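Telliswood House
Shared Kitchens and Refreshment Areas: Housekeeping and Safety Inspection Checklist, with Inspector's Comments

Period covered: May
Inspected by: Velimir Bošković, Premises Safety
Received by: Fatos Trajkovski, Building Services
Areas covered: ground floor kitchen, Clokow Room servery, second floor refreshment point, Plurnthorpe Annexe kitchen

Purpose of the inspection

This checklist is completed once in each quarter for every kitchen and refreshment area open to staff and visitors. It records the condition of the area at the time of the visit. It does not replace the weekly check carried out by the cleaning contractor, Todorova, whose record sheets are kept separately in the Building Services office.

Each item is marked Satisfactory, Action Required or Not Applicable. Comments are entered where the mark alone would not be enough for the person who has to carry out the work. Items carried forward from the last inspection are shown as such.

Section A: Access and floors

A1. Doorways and walkways clear of stored goods
Action Required. Two boxes of paper towels were standing behind the door of the ground floor kitchen, preventing it from opening fully. They are to be moved to the cleaning cupboard.

A2. Floor covering sound, with no lifted edges
Satisfactory in three areas. In the Plurnthorpe Annexe the metal strip at the threshold has worked loose on the corridor side. Carried forward. The repair was ordered after the last inspection and has not been completed.

A3. Wet floor signs available
Satisfactory.

A4. Lighting adequate at sink and worktop
Action Required. One tube is out above the sink on the second floor. The remaining light is sufficient for ordinary use, but the tube should be replaced before the next inspection.

Section B: Fire safety

B1. Fire blanket mounted and within reach
Action Required. The blanket in the Clokow Room servery is mounted directly above the hob. A person would have to reach across a burning pan to take hold of it. It is to be moved to the wall beside the door.

B2. Extinguisher in place, pin and seal intact
Satisfactory. The extinguisher in the ground floor kitchen carries asset number 157, which agrees with the register. The service label is in date.

B3. Fire door closes fully on its own
Satisfactory in all areas except the ground floor kitchen, where the door was held open by a chair. The chair was removed during the visit. Staff are reminded that a fire door must not be wedged for any reason, including warm weather.

B4. Fire action notice displayed and correct
Action Required. The notice in the Plurnthorpe Annexe still gives the former assembly point. This is considered urgent.

Section C: Electrical items

C1. Portable appliances labelled and in date
Action Required. 16 appliances were examined. All carried a label with the exception of a toaster on the second floor, which appears to have been brought from home. It has been taken out of use until it can be tested. Personal appliances may not be used in the building without the agreement of Building Services.

C2. Leads and plugs undamaged
Satisfactory.

C3. Extension leads not used for kettles, toasters or microwave ovens
Satisfactory. The extension lead noted at the last inspection has been withdrawn.

C4. Microwave ovens clean, door seal sound
Satisfactory on condition. The second floor oven requires a thorough clean inside, particularly the roof of the compartment — this was raised with the contractor on the day.

Section D: Worktops, bowls and cans

D1. Worktop surfaces free of cracks, chips and open joints
Satisfactory. The sealant behind the ground floor sink is beginning to discolour but remains sound.

D2. Serving bowls kept for food only
Comment. Drinks cans should be stored upright in the refrigerator or on the shelf provided. Bowls put out for fruit or bread should be free of other items and washed before they are used again for food.
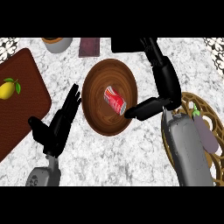

Item D2. Drinks can on its side in a round wooden bowl, marble worktop.

D3. Wooden items free of splits and rough edges
Satisfactory. Wooden bowls and boards must be washed by hand and dried upright. They are not to be placed in the dishwasher. Any item that has split is to be thrown away, as food residue cannot be cleaned from a split with confidence.

D4. Knives stored safely
Action Required. Loose knives were found in the general cutlery drawer in the Clokow Room servery. A knife block is available in the ground floor store and should be brought up.

Section E: Refrigerators, water and waste

E1. Refrigerator temperature between 1 and 5 degrees
Satisfactory in three areas. The Plurnthorpe Annexe refrigerator was reading above the limit at the time of the visit, and the door had been left ajar. The reading is to be repeated on Thursday with the door closed overnight beforehand.

E2. Food labelled with name and date
Action Required. Unlabelled food will be removed each Thursday at 15:30. A notice to this effect is to be placed on every refrigerator door.

E3. Hot water warning sign displayed
Satisfactory.

E4. Little-used taps flushed weekly and recorded
Action Required. There are gaps in the record for the Annexe. Flushing may well have taken place, but without an entry it cannot be accepted as done.

E5. Bins lidded, lined and not overfull
Satisfactory. The recycling bin on the second floor is missing its label.

Section F: First aid

F1. First aid box present and complete
Action Required. Blue plasters are needed in the Clokow Room servery. All other boxes were complete.

F2. Names of first aiders displayed
Satisfactory.

Actions and time limits

Items B1 and B4 are to be completed within 2 working days. All other actions are to be completed within 15 working days, with the exception of A2, for which Building Services is asked to provide a written date from the flooring contractor.

Completed actions should be initialled on the office copy by the person who carried out the work — initials entered on behalf of another person will not be accepted. Questions about individual items should be addressed to Mr Bošković in the first instance. Requests for materials go to Mr Trajkovski.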